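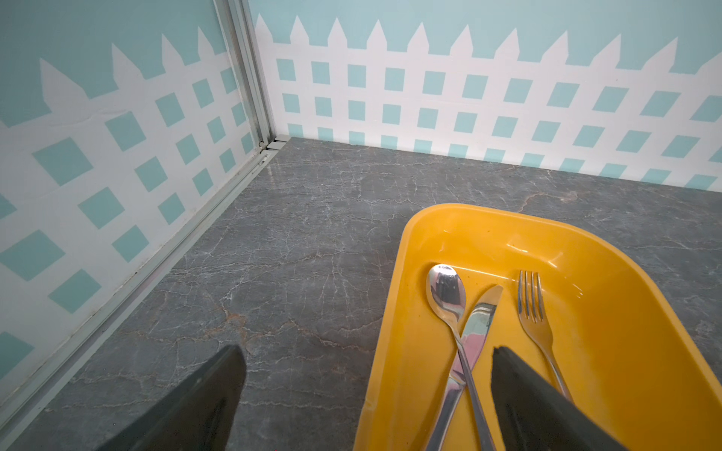
Figure 1. Wrist view, cutlery task: spoon, knife and fork in the yellow tray.

Skillbridge progress report, May
Prepared by Cevham for the Shukla program office

Work this period

Most of our time went into the cutlery task. An operator drives the arm by remote control and picks up one piece at a time, and each run is saved with the wrist view and the joint positions. We recorded 739 demonstrations and kept 645. The other 94 were thrown out, mostly for dropped frames or because the operator stopped partway through a grasp.

Crossed pieces remain the slowest part. When the knife lies over the spoon handle, operators differ on which to take first, and the recordings were inconsistent as a result. We now ask them to take the top piece first. Runs made before that change are labelled separately so they can be left out of training if needed.

Guiding the arm by hand was tried for 2 days and set aside. It was quicker to learn, but the operator's forearm kept blocking the side view. We may come back to it for tasks with more open space.

Equipment

The Vovton controller was updated on a Tuesday and lost its saved speed limits. They have been re-entered and a copy is kept with the project files. Lag on the remote link has not changed.

Spending

On budget. Operator hours ran slightly over and were covered from the travel line.

Next period

Train 3 policies on the kept runs and compare them on the same tray layouts. Start recording placement into a divided drawer. We also need a decision from your office on storage for the raw video, as the current drive will be full before the next report.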